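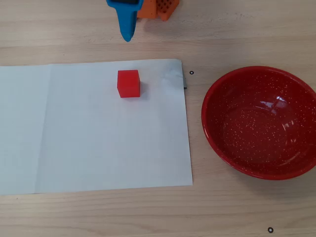 Item 2: red cube on paper, speckled bowl to the right.

Hartley Household Automation Circle
Minutes, December 8, 2023

Minutes of the last meeting were approved after the word "butler" was struck from them.

1. Floto report
The Floto group presented its work on tidying up. Members asked when it would do socks. The group said socks were soft and that soft was a separate budget line.

2. Cube and bowl
Discussion of whether putting a cube in a bowl counts as a chore. The chair held that it is the same job as clearing a table, with the table, the dishes and the gravy taken out. A member with three children said she would pay for it today if the cube could be a toy truck and the bowl could be anywhere in the house. It was agreed to list the task as "chore-adjacent" in the spring report. One abstention.

3. Previdari stockroom
Previdari would like help with shelf restocking and has offered us a Saturday morning in the shop. It has 400 products, 45 of them in bags that slump. Agreed to begin with the boxes and say little about the bags.

4. Drastis quote
The quote from Drastis for a dishwasher-loading arm was read aloud, then read again at the request of the back row. Tabled. The dishwasher will go on being loaded by whoever loses the argument.

5. Can they do it yet?
Standing item. Vote on the question as worded: no, with 2 in favor of "nearly." Carried over to February.

Other business
The cups from the last meeting are still in the sink. No machine was proposed.

Next meeting in February, same room. Bring a mug.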